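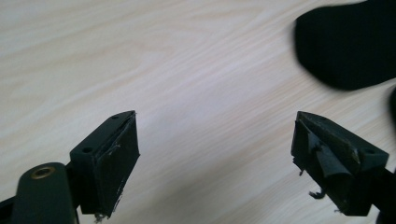
February, started writing at 7:40 am, coffee in hand

Sternix batch 2 is out of the clamps. Before I forget everything, notes on the finish trials, because the last set ended up on the back of a delivery slip and I never found it again.

Where we are: the Michalski job is a dining table, pale top, and the client wants it to "look like nothing is on it." Fine. Everybody wants that, and then they put red wine on it. So the whole question is how much protection we can get before the wood starts going yellow on us. I cut test strips from the offcuts and split them between the Povarix water-based and the Sunier hardwax oil (the one with a bit of white in it).

Povarix first. Goes on milky, levels nicely if you don't fuss with it. I fussed with it. Strip A has brush marks all down the left side where I went back over a spot that had already started to skin. Strip B I left alone and it's lovely. Raised the grain a lot though, much more than I remember from the cabinet doors, so next round I'm wiping everything with a damp rag the night before and knocking it back before the first coat even comes near it. Two coats on each. Recoated at 11, which was a little early with the shop this cold, and I think strip A is still sulking about it. The thumbnail test left a dent this morning. Strip B took the thumbnail fine.

Sunier next. Smells great, costs a fortune, spreads forever. I put on way too much the first time (the can says thin, I say thin, my hand does something else) and had to buff for ages to get the stickiness off. Second coat I used a white pad and hardly any oil and it was a different product! Very even, very little shine. The white pigment does collect in open pores if you leave it sitting, so work across the grain first and then finish with it. I want to look at that again in daylight because the shop tubes make everything look a bit green.

Sanding: stopped at 150 for the oil and 220 for the Povarix. The disks are wearing out faster than they should. Could be me leaning on the sander, could be that cheap box. Please don't use the 600 sheets on bare wood, whoever keeps doing that. They're for rubbing out between coats, and over-polished wood won't take the oil properly.
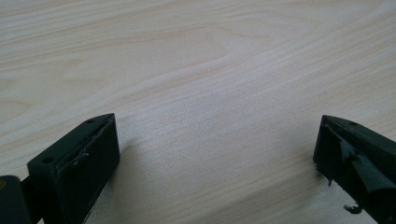
Pale top, with the grain curving over in a shallow arch.

A word on figure while I'm on the subject. When there's an arch shape like that in a top, people look at it first, every time, and any blotch in the finish will show up right there. For the Michalski top I want the calmest board in the middle and the busier stuff out toward the ends. I laid it out in chalk yesterday and then changed my mind twice. The current layout is the one with the triangles pointing at the door – please leave the chalk on.

Stain test so far: coffee, olive oil, mustard. Coffee wiped off both. Mustard left a faint ghost on the Sunier strips and nothing I can find on strip B. Wine is still to do, I have to remember to bring some in. The client asked about hot dishes too and I said use a trivet, which went over about as well as you'd expect.

Leaning toward Povarix for the top and Sunier for the legs, if the sheen matches closely enough. It may not. If it doesn't, it's Sunier all over and a stern care sheet.

To do:
Redo strip A, hands off this time
Order sanding disks, the decent ones
Check how much Povarix is left in the open can before promising anything
Move the heater closer to the drying rack – strips only, nothing with glue on it
Wine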